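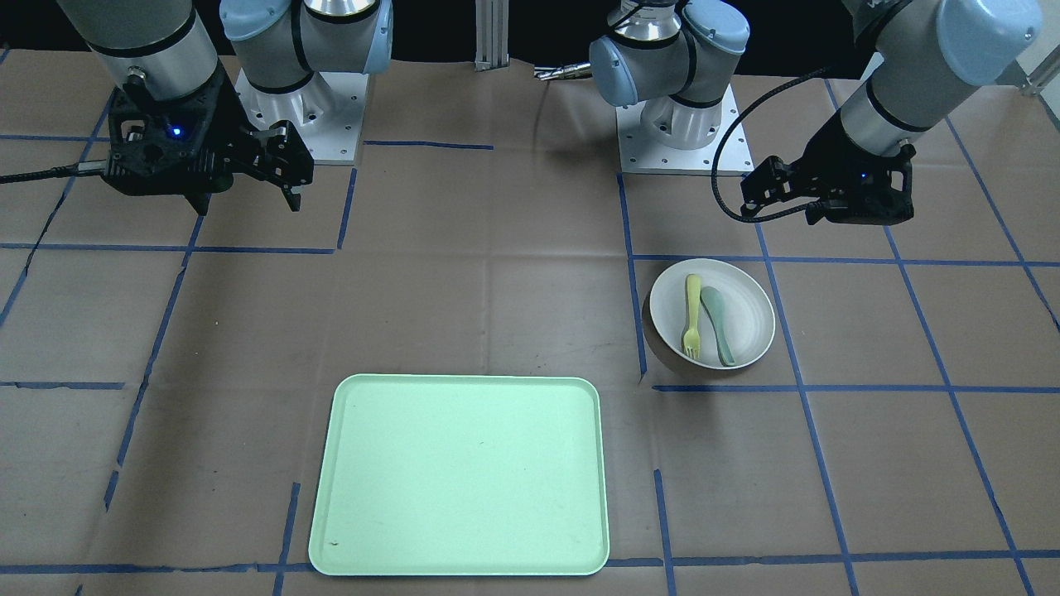

Skalell's reply to the May samples was that the glaze is fine and the clay is the trouble, and that we should stop changing both at once. They said a plate that crazes after a few weeks on a shelf has a body that doesn't shrink enough on cooling, and no amount of fiddling with the top coat will cure it for good. I half agree. Writing up where we are so that whoever picks this up after the summer break doesn't start from nothing.

August 2020, Stavport workshop

Clay: still on the Arabzadeh white earthenware, last bag of the old batch. The new batch is in the shed, unopened. Keep them apart. The old one throws well but slumps at the rim if the wall is thin, and the bisque comes out a touch pinker than the new one did in the trial cup.

Glaze: the Zelari transparent, sieved twice, thinned with water until it runs off a finger and leaves the nail showing. The bucket had settled hard. Took most of a morning to bring it back, and there are still lumps at the bottom that I have left alone.

Test tiles: 15 made, all from the same slab, all bisqued together. Numbered on the back in oxide. Numbers 4 and 11 warped in drying and I fired them anyway. One dip each, a count of three. The last few got a second dip once the first had dried, to see if thickness makes a difference.

It does. Every double-dipped tile crazed, most of them within a day of coming out. You can hear it if you hold one to your ear while it's still warm. The single dips are clear so far except number 7, which has a fine net in one corner where the glaze pooled. I rubbed ink over all of them and wiped it back. Number 2 looked clean by eye and isn't — there's a hairline across the middle.

Firing: slow up to 500, held there, then on to top temperature as before. Lid kept shut until the next afternoon. The May load was opened too early by my own notes, so that result can't be trusted either way. Top shelf ran cooler than the bottom, going by the cones. The elements on the left side are getting tired. A new set has been asked for.

Hot and cold test: oven, then straight into a bowl of tap water, repeated until something gives. Tiles 1, 3 and 5 have been through it three times with nothing showing. Number 6 went on the second round. I want to do the rest before drawing anything from it.

The order is 3,000 plates and we can't send out anything that will craze in a dishwasher. If the single dip holds, the present recipe might do. If it doesn't, the next thing is a small addition of silica to the body, as Skalell suggest, with the glaze left exactly as it is.

To do:
Finish the oven test, tiles 8 to 15.
Open the new clay and make a matching set.
Weigh the dry glaze in a pint so the thickness can be repeated.
Clean the sieve. It was put away dirty.
Ask Zelari whether the transparent has changed since last year — the label on the sack has.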